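Star fruit people, where have you been all my life?? I finally bought one and I have so much to say. Thread!

First, how to pick one. You want yellow with just a bit of green left. Mine still had a good patch of green on one side, so I could have given it another day on the counter. No patience, sorry.

Malou Hedegaard told me to run a peeler down the brown edge of each rib before slicing. Takes 13 seconds and it looks so much better.

Slice it crosswise, pretty thin. I got 16 stars out of the last one and every single one made me happy!

Also, can we talk about this plate? I've wanted a pink one forever - salmon pink, wide flat rim, no shine to it at all. Yellow-green fruit on that color is SO good.

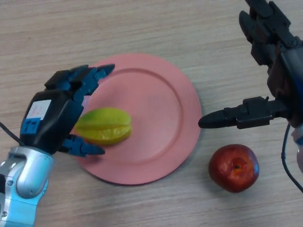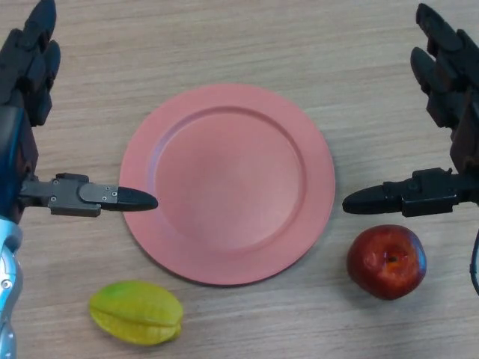

The pink plate, with star fruit and without.

Taste: somewhere between a grape and a green apple, with a little lemon at the end. Crunchy and super juicy. You eat the skin too.

One serious note - if you have kidney trouble, skip star fruit completely. It can make you really sick.

Next up is a tart for Asger Vigfúsdóttir's birthday, stars all over the top. Does anybody know if they hold their shape in the oven, or should I put them on after?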